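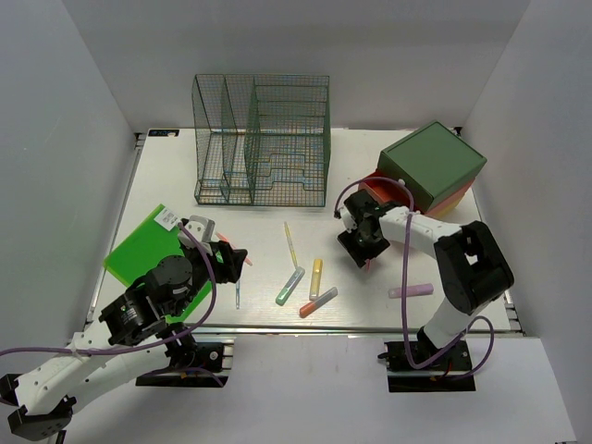 4.2 Ordonnancement des deux bras et gestion de la zone commune

Le module de planification reçoit, à chaque cycle, la liste des objets détectés sur le plan de travail et leur pose estimée. La figure 3 montre le poste bimanuel sur lequel les essais de rangement ont été conduits : les feutres et le crayon à saisir sont répartis sur la table, le casier en treillis métallique occupe le fond, et chaque bras est fixé au bord avant, de part et d'autre de l'espace de travail.

Figure 3. Poste bimanuel de rangement. Le casier à trois compartiments est vide ; la pince droite est ouverte au-dessus de la table, à gauche de la pile de boîtes.

L'espace de travail est divisé en trois régions. Les régions gauche et droite sont attribuées en exclusivité au bras correspondant. La région centrale est partagée et protégée par un verrou logiciel que le planificateur Putala accorde à un seul bras à la fois. Un bras qui n'obtient pas le verrou reçoit une pose d'attente située dans sa propre région, calculée de manière à ne pas masquer les objets restants dans le champ de la caméra fixe.

L'affectation d'un objet à un bras repose sur un coût composé de la longueur de trajectoire articulaire, de l'écart angulaire entre l'axe principal de l'objet et l'orientation courante de la pince, et d'une pénalité d'occupation de la région centrale. Pour les objets allongés, l'axe principal est extrait du masque de segmentation. L'ambiguïté de sens, qui détermine l'extrémité introduite en premier dans le compartiment, est levée par un classifieur distinct entraîné sur 3 000 vignettes annotées. Lorsque la confiance de ce classifieur est insuffisante, l'objet est replacé en fin de file et réexaminé après le déplacement suivant.

Les obstacles fixes, à savoir le casier, les parois et la pile de boîtes, sont représentés par des volumes englobants convexes. Cette approximation est conservatrice dans le cas du casier, dont le profil en escalier est comblé par l'enveloppe. Une décomposition en trois volumes, un par compartiment, a donc été retenue pour la phase de dépose. La planche verte posée à plat du côté gauche est traitée comme une portion surélevée du plan, et non comme un objet saisissable.

La détection de collision entre les bras est effectuée à 90 Hz par la bibliothèque Noguchi, à partir de capsules ajustées sur chaque segment. Les câbles ne figurent pas dans le modèle géométrique ; une marge de 22 mm est ajoutée autour des segments pour en tenir compte. Cette marge réduit l'espace accessible à proximité des parois et conduit, pour certaines orientations, au rejet de saisies pourtant réalisables.

4.3 Reprise après échec de saisie

Une saisie est déclarée manquée lorsque l'ouverture mesurée de la pince, en fin de fermeture, est inférieure au diamètre minimal attendu pour la classe d'objet. Le bras remonte alors à la hauteur de dégagement, libère le verrou central et demande une nouvelle estimation de pose. Après trois échecs consécutifs sur un même objet, celui-ci est proposé à l'autre bras si sa position le permet ; dans le cas contraire, il est signalé à l'opérateur par l'interface Sendivness et exclu du cycle en cours.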